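3.2 Bag reuse among market shoppers

Shoppers at the Tarkari vegetable market were asked which bags they had brought from home, how long they had owned them and what they usually carried in them. The survey ran through September and produced 200 completed forms. Forms with no answer to the question on age were kept for the counts of bag type but left out of the analysis of length of use.

Cloth bags were the type most often named, followed by woven plastic sacks. We grouped cotton, canvas and jute together under "cloth", as many people did not know what their bag was made of. Boxy bags with a flat base (Figure 2) were mostly used for potatoes, onions and other heavy goods. Softer bags without a base were kept for leaves and herbs.

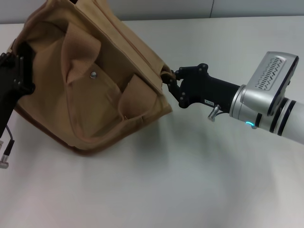
Figure 2. Tan canvas bag of the boxy type.

Length of use varied more within each type than between types. Some owners of cloth bags had replaced them within the year, while others could not remember buying theirs. The reason most often given for throwing a bag away was a torn handle, followed by stains that would not wash out. Wear along the bottom edge was mentioned less often, and those who mentioned it had usually gone on using the bag. 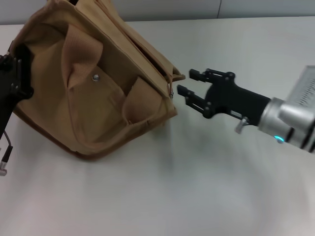 Washing was a further point of difference. Households that washed their bags did so by hand, with other kitchen cloths, and few had set days for it. The earlier Brarnico study found that washing shortened the life of thin cotton bags. Our forms did not record the thickness of the cloth, so we cannot say whether the same holds at Tarkari.

Two limits should be noted. The survey reached only people who came to the market on foot, and those arriving by car may own different bags. Ages were also given from memory, and we had no receipts to check them against. Section 3.3 turns to the price paid for each type.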